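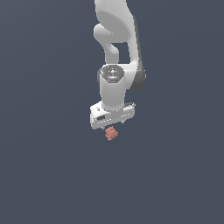

Teaching a gripper to be gentle

At the Rerholm packing plant in Somberg, the evening shift used to begin with tape. The workers put it around their fingertips, then spent eight hours moving soft molded pieces from tray to box. Since February a part of this work is prepared on a computer screen, where a simulated arm practices the grip before any real machine tries it.

The program is called Grurko. Three former packers now run it from a small office above the line. They choose how wide the fingers open and how hard they close, and they look at what happens to the shape.

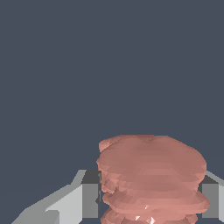

A soft piece between the two gripper fingers in the simulation.

One of them packed by hand for 12 years. She told me that her hands knew the right pressure, but she had never needed to put it into numbers. Now she must, and she finds it tiring in a different way. The team has stored 1,356 grips, and each one has a short comment in her words: "too greedy," "good, but slow."
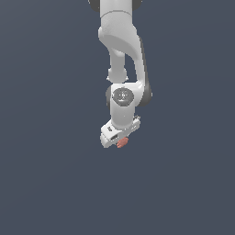 The pay in the office is a little better, and there is a window. Still, roughly 20 people remain on the line, and not all of them want to go upstairs. Some asked me what will be left for them when the arm is ready. The management promises training for everybody before the summer. The packers would like to see this promise on paper, and when I left the plant they were still waiting for it.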